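Ustley Residents' Forum
Board: Waste, Recycling and Street Cleaning
Thread: Proposed deposit on beverage containers — comments before the May meeting

Ustley_Moderation
This thread has been opened to collect residents' views on the proposed ten-cent deposit on beverage containers sold within the town limits. Comments posted here will be forwarded to the council office in full, without editing. Members are asked to remain on topic and to refer to the draft ordinance by section number where possible. The draft can be read at the Ginska Street library during opening hours.

hollowaylane49
I wish to record my support for the draft. The present curbside arrangement depends entirely on the household, and it does little for containers that are bought and emptied away from home. The path along the river is the clearest case. Cans are left in the grass there from the first warm afternoon of spring until the leaves come down, and the town pays for two pickups a week in season.

A deposit gives the buyer a reason to bring the container back, and it gives a second person a reason to pick it up if the buyer does not. I grew up in a state with such a law, and loose cans were not a common sight.

My one request concerns Section 4, which would exempt stores with fewer than two registers. That exemption covers both stores nearest the river. I ask that it be removed.

counter_trade
I operate one of the two stores mentioned above and I oppose the removal of the exemption. I would also ask the council to reconsider the draft as a whole.

My back room measures 117 square feet. It holds a mop sink, a water heater and the week's dry stock. Section 6 requires a participating store to accept up to 49 containers per customer per visit, and to hold them until the contractor collects. The draft does not state how often the contractor will collect. Until that figure is in writing, no small store can determine whether compliance is possible.

Returned cans are seldom clean. They attract wasps in summer and mice in the fall. My last health inspection was passed without remark, and I intend that the next one should be as well.

hollowaylane49
The member's point about collection frequency is fair, and I agree that it belongs in the text of the ordinance. I do not agree that it is grounds for abandoning the proposal. Handling fees are provided for in Section 7.

counter_trade
Section 7 provides a fee of one cent per container. An employee who counts, bags and stores 49 cans has earned the store 49 cents. I leave it to other members to judge whether that covers the labor.

northend_tenant
I write as a renter in a building of 24 apartments with no curbside service. Our recycling is a single dumpster which is locked at night and is usually full before the hauler arrives. For residents in my position, a return point within walking distance would be an improvement, whatever one thinks of the ten cents.

I would ask that at least one return point be placed north of the railroad. The map attached to the draft shows three, and all of them are south of it.

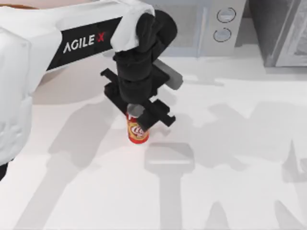 I would further ask that the hours be considered. A return point that closes at 4 p.m. is of no use to a person who works a day shift. The Zornoser lot, beside the bus turnaround, is open until late in the evening and is already lit.

Ustley_Moderation
The Zornoser lot has been added to the list of suggested locations. Members are reminded that the lot is privately held and that any use would require the owner's consent.

quarryroad_3
Before the discussion proceeds further, I believe a basic figure should be entered. The council's own litter survey, which is appended to the draft, recorded 469 items along the river path in a single morning. Beverage containers were fewer than half of these. The remainder consisted of food wrappers, cigarette ends, cups and bags, none of which the ordinance would affect.

I am not opposed to a deposit. I am opposed to the suggestion that it will clean the river path. The same money, applied to four additional lidded bins and a third weekly pickup, would address every category of litter and would ask nothing of store owners.

hollowaylane49
Bins were tried. There were two by the footbridge for several years, and they overflowed on every fine weekend. The wind then did the rest.

quarryroad_3
They overflowed under a schedule of two pickups. I have proposed three.

alder_and_main
I should like to raise the matter of aluminum specifically. The draft treats cans, glass bottles and plastic bottles as one class, with one deposit and one handling procedure. In my view this is a mistake.

Aluminum cans are light, can be flattened, and have a ready scrap value that has generally held up better than that of plastic. Glass is heavy, breaks in the bag, and costs money to haul. A town of our size could begin with cans only, for a trial period of one year, and decide on the other materials when it has its own numbers. Storage would be easier for small stores. Breakage would not arise at all.

I recognize that a cans-only program may lead some buyers to choose plastic bottles instead. I would accept that risk for the length of a trial.

counter_trade
I could support a trial limited to cans, provided that participation by single-register stores is voluntary and that collection is guaranteed weekly. I would not need to build anything. Two lidded drums beside the rear door would be sufficient.

hollowaylane49
Voluntary participation returns us to where we began. If both river stores decline, there will be no return point within half a mile of the place where the cans are dropped.

ferrymansrest
I have read the thread with interest and have one practical observation. The Ó Dálaigh hall already accepts cans from the public as a fundraiser for its roof. There is a cage at the side entrance, and it is emptied when full. Last year the hall received $2,000 from the scrap dealer, which paid for the flashing on the east side.

If cans carry a deposit, residents can be expected to redeem them and the cage will stand empty. I would ask that the ordinance allow donated containers to be redeemed by the hall in bulk, without the limit of 49 per visit. As drafted, the hall would need to send a person to the counter many times over to redeem a single load. I doubt that any store would welcome this either.

counter_trade
It would not.

northend_tenant
The hall is north of the railroad. Has it been approached about serving as a return point in its own right? It has a side entrance, a cage and evening hours.

ferrymansrest
It has not been approached, to my knowledge. I can raise the question at the next hall meeting, but I cannot speak for the members. The present cage would need a roof and a proper lock — it is closed at the moment with a length of chain and a bicycle padlock.

quarryroad_3
If the hall were to take on the cans, the case for requiring anything of stores becomes weaker still. I would ask the council to cost that option separately, alongside the additional bins.

alder_and_main
I agree that it should be costed. I would add that the draft requires bulk redeemers to register with the county, under Section 9, and that the registration fee has been left blank.

Ustley_Moderation
The following points have been noted for forwarding: collection frequency in Section 6; the handling fee in Section 7; the exemption in Section 4, on which members differ; a return point north of the railroad; a one-year trial limited to cans; bulk redemption for charitable groups; and the blank fee in Section 9. The comparison with additional bins has also been noted.

The thread will remain open until noon on the day before the meeting. Members wishing to speak in person should sign the sheet at the council office.

hollowaylane49
Please also note that I maintain my request regarding Section 4.

Ustley_Moderation
So noted.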